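Zirnton Community Forum > Local matters > Council and elections

Topic: Ward changes and the postal ballot, what do you think?

toon_d
Good evening everybody. I moved to Zirnton four years ago and this is the first council election where I may vote, so I have read all the papers with care. Maybe too much care. I have a question about the new wards.

Until now Durner was one ward and it chose two councillors. In the new map Durner is joined with Arroyo and together they choose three. I counted the names on the old roll and Durner had 527 voters. Arroyo has more than 2,000. I do not understand how a person from Durner can still win a seat in this. Did the council ask the residents before, or was it only a notice in the newspaper?

Also, the vote is now only by post. Where I grew up we went to the school and stood in the line, and you met your neighbours there. I would like to hear from people who have lived here longer.

Toon Declercq

gumtree_lane
Hi Toon, welcome to the fun. There was a consultation in February. Two evenings in the hall plus a form you could send in. I went to the second one and there were 12 of us including the councillors.

As for Durner, the old setup was unfair the other way. Two seats for 527 people is a much better deal than anyone in Arroyo ever had. I live in Arroyo and my vote has been worth half a biscuit for years.

Postie_Retired
Half a biscuit is generous.

I don't agree that it's fixed now though. Durner has its own problems, the causeway, the pump, the bus. Who in Arroyo is going to lie awake over the Durner pump? Those two councillors knew every culvert out there. Put it on equal numbers if you like, but then write in that one of the three must live in Durner. Other councils do it.

gumtree_lane
Which other councils? Genuine question. I thought you could stand for any ward as long as you're on the roll.

toon_d
Thank you both. I did not know about the February evenings. I received no letter, but it is possible that I threw it away with the supermarket papers.

I looked again in the candidate booklet, on page 14. It says a candidate must be enrolled in the council area, and it says nothing about the ward. So gumtree_lane is right on this point. Postie_Retired, I like your idea, but I think it must then be a rule before the nominations open, and now they are closed.

About the numbers I must also be honest and say that I compared two different years. The Durner figure is from the roll of last election. I will ask at the council office for both from the same year.

marg_clovico
I'm from the Clovico end so none of this touches our ward, but the postal thing does. I'm all for it. My mum is 88 and hasn't got to a polling place in years without me taking the morning off. Now she fills it in at the kitchen table with her glasses on and argues with the candidate statements out loud.

Toon, you do lose the line and the sausage sizzle, I'll give you that. But turnout went up at the last by-election when they tried it.

Postie_Retired
Turnout went up because it was a by-election about the pool. You could have held that one by carrier pigeon.

I delivered mail in this district most of my working life and I can tell you exactly what goes wrong. People move and don't change their address. Share houses get a stack of envelopes for people who left long ago. And the Durner boxes get opened once a week if you're lucky, so a late pack means no vote.

marg_clovico
There's a replacement pack if yours hasn't come. You ring up or go to the counter, I did it for my neighbour and it took five minutes.

kel.b
Can I ask about the counting? Is it by hand or by computer this time? The notice on the board says "electronic count" and that's all it says.

gumtree_lane
Data entry by people, then the computer works out the preferences. The paper stays. Scrutineers can watch and ask for any bundle to be checked.

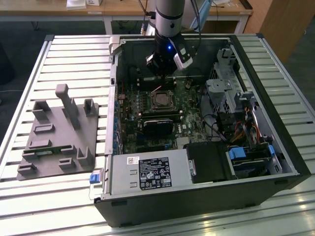

Inside of a desktop computer, side panel off

kel.b
Ok thanks. I don't mind the computer doing sums as long as the papers are kept. How long do they keep them?

gumtree_lane
Don't know. Ask the returning officer, the number's on the back of the booklet.

toon_d
I was at the council office this morning for my own question, so I asked yours also, kel.b. The lady at the counter did not know the period, but she wrote it down and will call me back. The papers are closed in boxes after the count and do not stay in the building, this she could say.

For the ward numbers I must send an email. They do not give them at the counter. I have sent it.

I have thought more about Postie_Retired and the post boxes in Durner. Is there a place where a person can bring the envelope by hand?

marg_clovico
Yes, locked box inside the library. It's open till 6 pm on the last day. Don't leave it in the after-hours book return, somebody did that last time.

Postie_Retired
The library's in Arroyo. Just saying.

toon_d
I see. Then I can take envelopes for my street if people ask me, or is this not permitted?

gumtree_lane
I'd check that one before you go knocking on doors. I think family is fine but I'm not sure about a whole street.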